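Simulating my two-armed robot before I build it - where does the reach go wrong?

Asked by Urmila Chauhan

I've been building a two-armed robot in our shared workshop since September and I'm loving it! Before I cut the shoulder brackets I'm trying everything in simulation. The job is opening a drawer in a small cabinet. In the sim the right arm gets to the cabinet front fine, but on the real bench rig the same joint angles leave me well short. Arm length is 685 mm shoulder to fingertip.
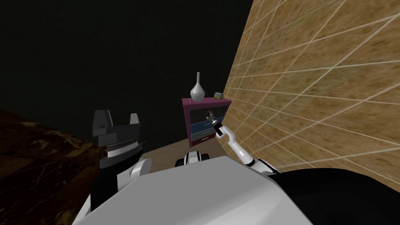

Does the shoulder height matter that much when the arm length is right?
It matters a lot. Part of the reach gets used up going down to the drawer, so a taller shoulder leaves less to go forward.

2 answers

Jitendra Bisht
Great project! Measure from the floor to the shoulder axis, not to the top of the body shell. I had mine typed in as 539 when it should have been 593 and lost a whole evening to it. Also check which way is zero on the elbow - my servos and my model disagreed. Fix those first, then try one joint at a time and compare.

Trilok Dhillon
could be the motors sagging. mine did. bigger power supply helped a bit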